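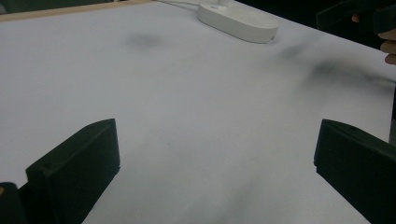

A white tabletop in low light

29 May 2025
By Dorothy Goodall

I've been a local politics nerd since my first school board meeting, and I have to tell you about the Whiteley debate, because I came home too wound up to sleep!

If you missed the back story, the council wants to move the Rastport town election from spring to September, and the mayor's team has spent two months telling every reporter in reach that it will "bring people back." Maybe it will. Turnout last time was 1,260 in a town that can surely do better than that. But the local station ran the line three nights in a row and never once asked what it was based on, and I was starting to yell at my TV.

Then Ilona Nyitrai got the microphone. She moderated the whole thing, and she was terrific. When the mayor's spokesman said residents were "overwhelmingly behind" the change, she asked how many had been surveyed. He said he'd have to get back to her. She wrote it down and told him she'd read the answer out at the next one (I clapped, and I was the only one clapping, and I don't care).

More than 1,000 people have watched the recording so far, which for a two-hour talk about election dates is wonderful. Sixteen of us stayed after to argue by the coat rack. I still don't know how I'd vote on the move itself. I lean yes, mostly because spring here is mud and flu, but I want to see the cost of printing a second set of ballots first, and the packet skipped right over that page.

Go watch it if you haven't. The good part starts right after the opening statements, and the guy in the back row asking about parking is my brother-in-law.

Filed under: Town Hall, Media Watch, Elections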